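The Bell of Plendska
a short story by Carolina Peixoto

In the winter the ferry to Plendska went only one time each day, and Wolfram Voß had missed it.

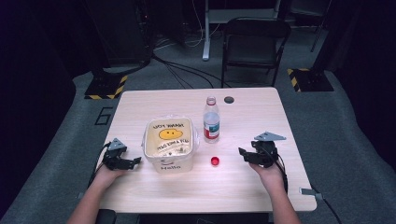
He stood on the pier with his suitcase and watched the light of the boat become small. The woman in the ticket office had already closed her window. She opened it again when she saw him.

"Tomorrow at seven," she said.

"My brother is getting married tomorrow at seven."

"In the morning?"

"They are fishermen," he said.

She thought about this. Then she wrote a name on the back of a ticket and pushed it to him. Charpentier, the yellow house behind the church.

Charpentier was an old man with a very clean kitchen. He listened to the whole story, and after that he listened to it again, as he had been a little deaf since the army. He had a boat. He asked for 800 crowns, and Wolfram, who had 3000 in his coat for the wedding gift, said yes too quickly.

"I should have said more," said Charpentier.

They left at 4 in the morning. It was snowing, but without wind, and the snow went into the black water and made no sound. Wolfram held the lamp. He had not been on the island for 17 years. He tried to remember the face of his brother and saw only the face of a boy who was angry about a bicycle.

"Did he invite you?" asked the old man after a long time.

"His wife did. The one who will be his wife."

"Ah."

Charpentier turned off the motor. Wolfram was afraid that something was broken, but the old man lifted one finger. Far in front of them a bell was ringing, slowly, and between the rings there was such a long pause that each time it seemed to be the last one.

"They ring it in the snow, for the boats," he said. "In Drevwood we don't do this anymore."

"Who rings it?"

"The family of the groom, if there is a wedding. It is the custom. You didn't know?"

Wolfram did not answer. They had no other family — only the two of them. He put the lamp higher, although it was much too far for anyone to see it, and the old man started the motor again.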